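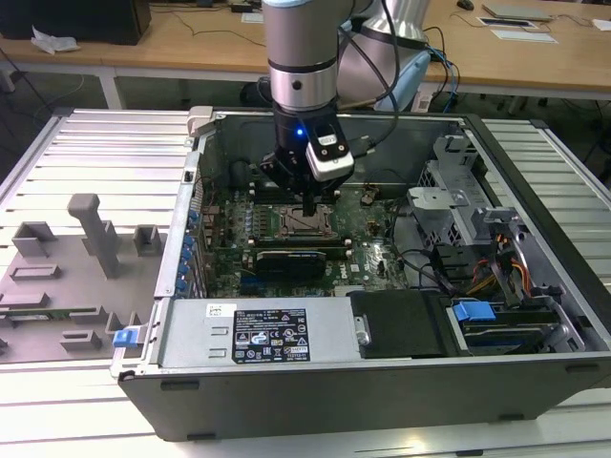
I've had my used Kramer tower for about 3 months now, so I figure I've earned the right to an opinion. I bought it refurbished from Fililden for $92 plus shipping, no hard drive, no operating system, and I've had the side off it more times than I've had it on. That's sort of the point of a machine like this (my husband would disagree, but he isn't the one writing the review).

First, the good. This case is a joy to work in! The blue bits are the bits you're meant to grab, so the drive handle and the little latches along the expansion slots all more or less announce themselves. I laid the tower on its side, and there was the whole board, flat and easy to reach, with the graphics card lying across it below the socket. My old Vorkel made me take out half the insides just to swap a fan.
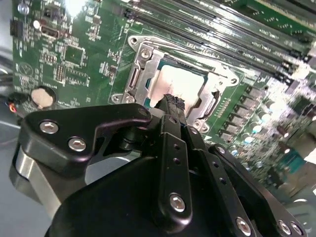 Photo: Ott Raudsepp

The socket is where I slowed way down. It has a metal retention frame around the chip, and the memory slots sit pretty close by, so if you have big hands you'll want to take the memory out first. I didn't, and scraped a knuckle. The lid of a used processor will have some leftover smudges on it too - clean them off with alcohol and a coffee filter before you put new paste on. I went with the small Flekent tube and I still have most of it left after 2 tries.

Now for the grumbles. The power supply is a gray lump with no extra plugs to speak of, so don't plan on a hungry graphics card. The orange, yellow and red wires near the drive bay bunch up right where you want to put your fingers. And the paperwork from Fililden was one folded sheet that covered the return policy and nothing else.

If you want to change the processor, look for one of the Xeon E5-1630 v3 chips, 3.70GHz. Mine runs my photo stuff and my kid's homework at the same time, and the fan stays quiet until late in the evening when I start exporting.
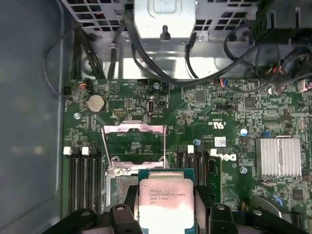
Ott says I'm being too easy on it, and that anyone buying one of these should put a new coin battery in on day one, before the clock starts drifting. He also thinks 92 dollars was too much with no drive included. Fair enough, although I'd pay it again.

I'm giving it 4 out of 5. The missing point is for the wires.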